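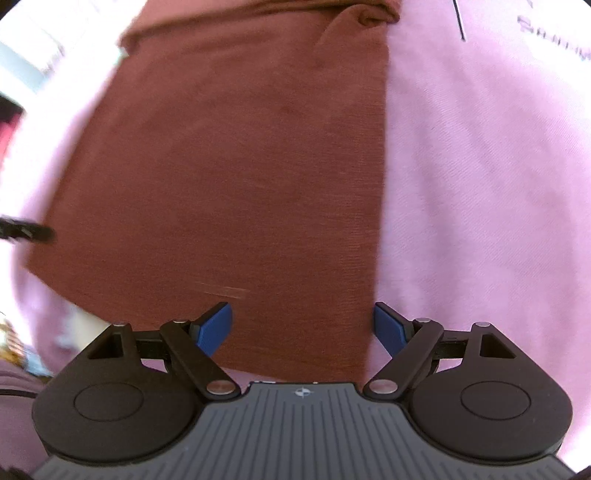 Gripper Technician, Cloth Handling – Kareck

Part-time, 32 hours a week, on site. Posted August 22, 2022.

We have read a lot of robot job ads and most of them promise you'll change the world. You won't do that here. You will change finger pads, chase loose pivot pins and find out why a gripper that closed square yesterday is closing crooked today. If that sounds dull, please believe the feeling and skip this one.

Kareck runs a small shop that gets two-finger grippers to pick up, fold and flatten cloth. We have six hand-held units and one fixed cell. The cell gets the visitors. The hand-held units get the wear, and they are most of this job.

What the work is

Each morning you check every unit before it goes out. Open and close it through full travel, look at both fingers from the front, and see that the pads meet flat. Wipe the pads. Lint builds up on them faster than the maker's manual admits, and a linty pad will slide off a thin weave and get written up as a "software issue." We have lost entire afternoons to that phrase.

You'll also pull and reseat linkage pins, swap worn pads in pairs, clean fluff out of the joints, and clean the camera lens with the right cloth (no shirt sleeves). After a pad swap you run the same test we all run: pick a single layer of cloth by its edge off another piece of cloth, let go, repeat. Picking fabric off a bare bench proves very little. Picking it off more fabric is where a bad pad shows itself.

On the fixed cell you'll handle the weekly mount check and the cable run. Lestex sells us a service plan for the arm itself, so you won't be opening that up. You will be the one on the phone with them, and you should be ready to hear that everything is within spec.

And you'll keep the log. Unit, part, what you saw, what you did. We don't want your theory in the log unless you tested it. "Left finger late to close, pin worn, replaced" is a good entry. "Seems better now" is how the last log became useless.

What we want

– 2 years fixing small mechanical things. Sewing machines, bikes, printers and cameras all count.
– Steady hands and decent close-up vision, with glasses if needed.
– The habit of changing one thing at a time.
– Willingness to tell an engineer that a part is fine and the trouble is somewhere else.

You don't need a degree or any coding. A certificate in "cobots" won't hurt you, but we won't ask about it either. We hired off certificates once, in April, and we're hiring again.

What we offer

Hourly pay, stated in the first call before you've spent any time on us. Paid training on our own units with Manouchehr Nouri, who set up the cell and will be your lead. A proper bench, proper tools and a locking drawer. No evening shifts. We can't promise the job turns into something grander, and we'd be wary of any shop this size that did.

How to apply

Send one page to the hiring desk at Kareck, attention Manouchehr Nouri. Skip the cover letter. Tell us about one repair you got wrong the first time and how you found out. Short is fine – spelling doesn't matter much, but the order of what you did does.

If we like it, we'll ask you in for a paid trial of 4 hours. You'll get a unit with a fault in it and a box of spare parts, some of them good.

Agencies, please don't call.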